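Sowah Label Kit, Section 7: Marking Your Storage Bins

For the 8-bin and 12-bin sets. If you have the older Gromard shelf, read the note at the end first.

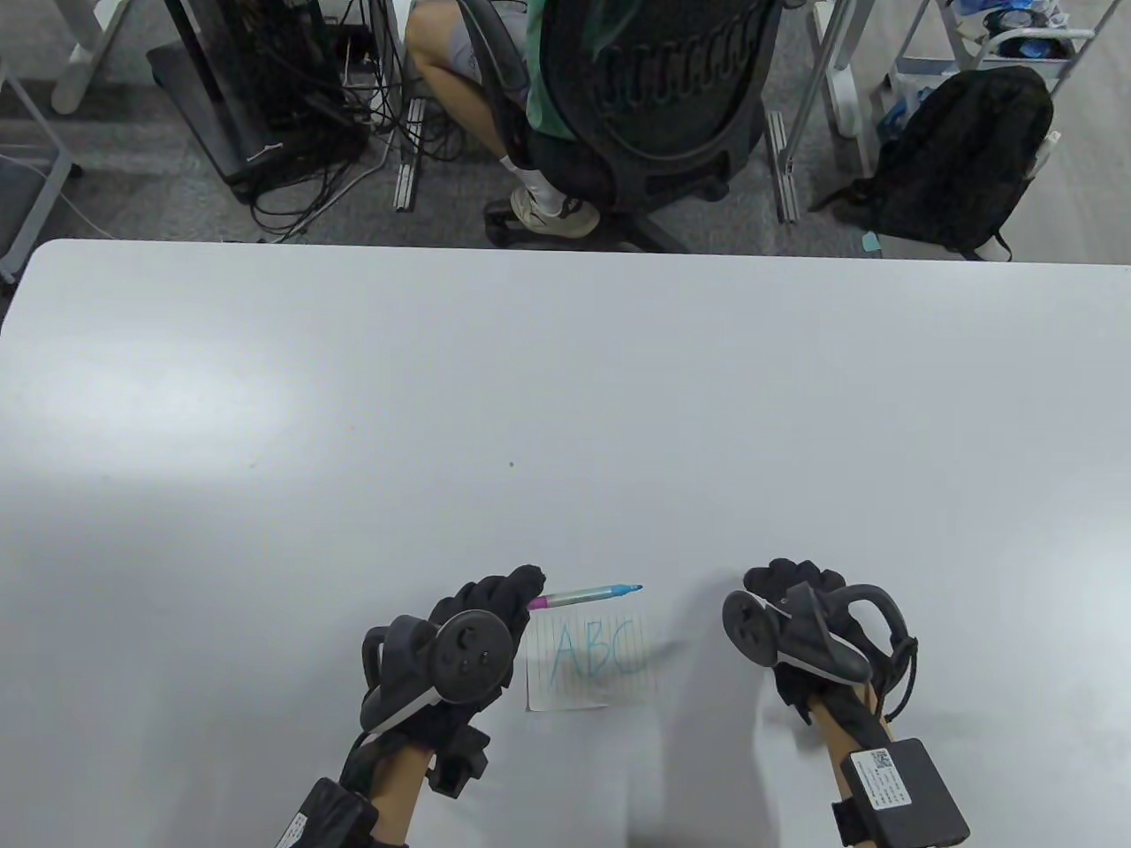
Before you start, get all the bins out of the carton and wipe the fronts. Factory dust on most of them. Dry cloth is fine. Labels will not stick to a dusty front and you'll be back here in a month.

You need: label sheet (in the flat envelope, not the box), a pen or marker, scissors, scrap paper. Backing card is optional.

1. Decide what goes where. Do this on scrap paper. Heavy stuff on the bottom row, things you grab every day at chest height.

2. Write out every label name on the scrap first. Keep them short. "Screws, wood" fits. "Assorted wood screws and misc" does not.

3. Test your marker on the corner of the label sheet. Wait a minute, then rub with a finger. If it smears, try a different one. Water-based markers mostly smear on the glossy sheet, ok on the matte.

4. Write the labels while they are still on the sheet. Much easier than writing on the bin. Block capitals, leave a small gap at the left for the hole.

5. Let the ink dry. Do not stack anything on top.

6. Cut along the gray lines. Not the dotted ones, those are for the narrow bins in set 809.

7. Slide each label into the holder from the right side. It should click. If it bows in the middle you cut too wide, trim a hair off the end.

Note: holders are a tight fit the first time. Push with your thumb flat. Dont use a screwdriver to force it, the clear front cracks and we don't sell that part seperately.

CAUTION: Do not load bins past the line molded inside. Top row especially. Fasten the rack to the wall before you fill anything, see Section 4.

CAUTION: Keep the backing strips away from small kids and pets. Slippery on a hard floor too.

Changing a label

Pull the tab at the left, label slides out. Old ones can be flipped and used once more on the back. Spare sheets come in packs of 7, order under Wunia refills. Matte only for now, glossy back in May.

If the holder falls off

Clean the bin front with rubbing alcohol, let it dry all the way. New adhesive square, press for a slow count of thirty. Leave it overnight before you put a label in. Cold garage? Bring the bin inside to do this, glue won't grab in the cold.

Color dots

Optional. One dot per bin, upper right corner. Pick a meaning for each color and write it down somewhere, inside the lid of the spare parts box works. Red is easy to run out of.

Note for Gromard shelf owners: your bins have a curved lip, so the holder goes lower, just under the rib. Use the long adhesive squares. Steps 1 to 7 otherwise the same.

Missing a sheet or a holder? Write to the Unditbridge parts desk with the code from the carton lid. Next: Section 8, Dividers.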